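Storum Two-Arm Cell - Set-up and Care Guide
Section 4: Checking a Two-Arm Hold
Revision 2024-06-16. Prepared by Rukhsana Khattak, Castdale site.

4.1 Purpose

Use this procedure after replacing a gripper, a wrist assembly or an arm cable, and after any work that required loosening a mounting plate. It confirms that both arms can hold one object between them without pulling against each other. Complete Section 3 (Homing) first.

4.2 Before you start

The test object must have two separate grip points and some give between them. Over-ear headphones are suitable. Rigid objects hide small errors in arm position and must not be used for this check.

Tools: 4 mm hex key, lint-free cloth, cable ties, the cell log.

CAUTION: Keep hands outside the walls whenever the arms are powered. The grippers do not release on loss of communication.

4.3 Procedure

1. Switch off arm power. Check that both mounting plates are tight on the aluminum rail. Retighten any loose screw and repeat homing for that arm.

2. Inspect the conduit along the upper link of the left arm. It must follow the link without kinks. The cable loop at the wrist must be free to move through the full wrist range.

3. Wipe the gripper pads. Do not use solvent.

4. Switch on arm power and load program 28 from the Gemen console. Wait for both arms to reach the ready position.

5. Place the headphones on the cell floor, step back and start the program. The left arm takes the headband and the right arm takes one earcup. Both then lift to the hold position near the center of the cell.

6. Pause the program at the hold position. The left gripper must be closed on the padded part of the headband, with the right gripper under the lower earcup. A headphone cable may hang down to the floor but must not pass between the gripper fingers.
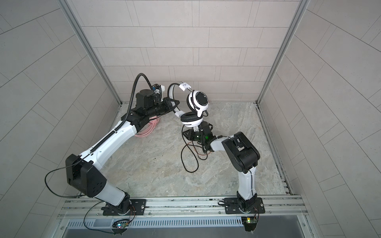
7. Read the load value for each gripper on the console. The accepted limit is 900. If either arm reads higher, stop the program and go to 4.4.

8. Resume the program. After the object has been set down and both arms are parked, write the two load values in the log.

4.4 If the load is too high

Compare the stored base offset of each arm with the value on its calibration sheet. On the Castdale cell, Mohsin Farooqui traced a reading of 1,232 to a left base plate refitted slightly out of line - the offset had been kept from before the repair. Correct the offset, home both arms and repeat from step 4.

A reading of 1,699 or more triggers a hold fault. Switch off arm power, support the object by hand and open the grippers with the manual release. Do not clear the fault from the console while an object is held.

NOTE: Gripper pads ordered from Bukhari before August are slightly thicker than the current type. Do not mix the two types on one gripper.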